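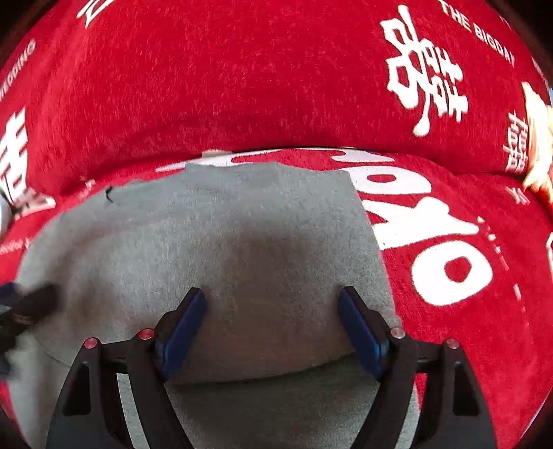
Thread time, because I've been sorting wedding stuff for the flat all week and I have opinions now!

1/ Red goes on everything you sit on. My aunt was firm about it and she was right — one big plush red seat with the double happiness on it does more for a room than 36 paper cutouts taped to the wall (I did those too, ask my thumbs)

2/ Fuzzy printed fabric picks up EVERYTHING. Lint, glitter, bits of peanut shell. I go over ours with a gray cloth, always in one direction, and the white lettering stays nice and crisp

3/ Do not iron near the print. Laurier Pelletier, I love you, put the iron down

4/ Yes ours has English on it too, "WEDDING" and "THE BIGDAY", one word, and I adore it. We are all saying bigday now. Bláthnaid has it in the group chat name

5/ Someone asked about storage after. Big cotton bag, top of the closet, no vacuum bags! They squash the plush flat and it takes ages to fluff back up

6/ Tea ceremony is at 13 past the hour, don't ask me, grandma picked it. Seats get one last brush before that and then no snacks on them until the photos are done

7/ Still to do: fruit plates, slippers by the door, find the good teapot. If anyone in Dalldale has a spare red tray I will come get it tonight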